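4.2 The table at the railing

Most of what has been written on mezzanines treats the railing as a safety device, and a few papers treat it as an ornament. Our site diaries treat it as furniture. People lean on it, hang coats from it, hold conversations over it with somebody one floor down, and, given the smallest encouragement, push a table up against it. This section deals with the table.

The upper level of the Dromura building was drawn as circulation space. The plans we were given show an arrow along it and nothing else. By the time our observations began, the arrow had been furnished. The occupants had brought up tables and placed them along the open side, where the daylight is best and where, as one of them put it in interview, "you can see who's coming." The closed side of the mezzanine has more outlets, better shelving and a wall to put one's back against. It was used mainly for storing the chairs that had been bought for it.

We had expected the opposite. The layout proposed by Ledilitz, the firm that fitted out the upper level, kept all desk work along the wall and left the railing side clear, and the first author had defended that layout in print (Sarpong, Korkor, in an earlier working paper that she would now prefer readers to skip). The reasoning was sound enough. An open edge is noisy. It is drafty in winter, and anything that rolls off a table beside it has farther to go than usual. People who were shown this reasoning agreed with it warmly and went back to their tables at the edge.

Figure 4 shows the arrangement at close quarters: a light wooden tabletop on the near side, then the black metal railing with its thick top rail and its uprights and crossbars, then the open lower floor. Two features of this kind of edge matter to the argument. The first is that the railing can be seen through. A solid parapet would have given the same protection and, we suspect, a good deal less company, and at the Ismail site, where the parapet is solid, the tables stayed where the designer put them. The second is that the railing offers the table a back without offering it a wall. Objects collect toward it in the way they collect at the back of any desk, although the back in this case is mostly air.

Small belongings deserve a paragraph of their own. In the diaries, drink bottles drift to the railing side more than anything else does, and there is one in the figure, clear with a blue cap, beside the railing. Long thin things are also a problem on a tabletop of any kind, since they will neither lie still nor stand up without help. Occupants solve this by leaning them on whatever is heaviest, and the yellow stick in Figure 4 is a fair specimen of the method. Written guidance on desk tidiness (Grorkevus handbook, July edition, 60 pages) has nothing to say about leaning. It does recommend a tray.

We asked occupants whether the drop worried them. Nearly all said it didn't, and several moved a cup while saying so. Falls of objects were in fact rare in the diaries: a pencil, a roll of tape, and one sandwich, whose descent generated more entries than the rest of the season's incidents combined. We draw no general conclusion from the sandwich. It did lead to a proposal for mesh panels along the full length of the railing, quoted at 3,000 dollars, which was discussed with enthusiasm until the quote arrived.

There is a limit to what can be claimed from all this. The diaries were kept by the people who liked the edge well enough to sit there, and those who disliked it had presumably gone to sit somewhere else — possibly among the chairs. Nor can we separate the pull of the railing from the pull of the daylight in this building, where the two arrive together.

Figure 4. Wooden tabletop beside the mezzanine railing, with the open lower floor beyond.

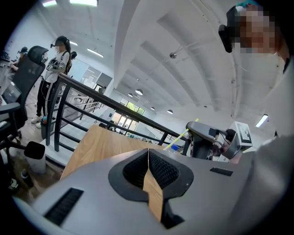

A fairer test would need a building with its daylight on the wall side and its railing in the gloom. We have found one, and its owners are considering our request. In the meantime we have stopped recommending that the open side be kept clear, and Section 5 takes up the more modest question of how deep the tables there ought to be.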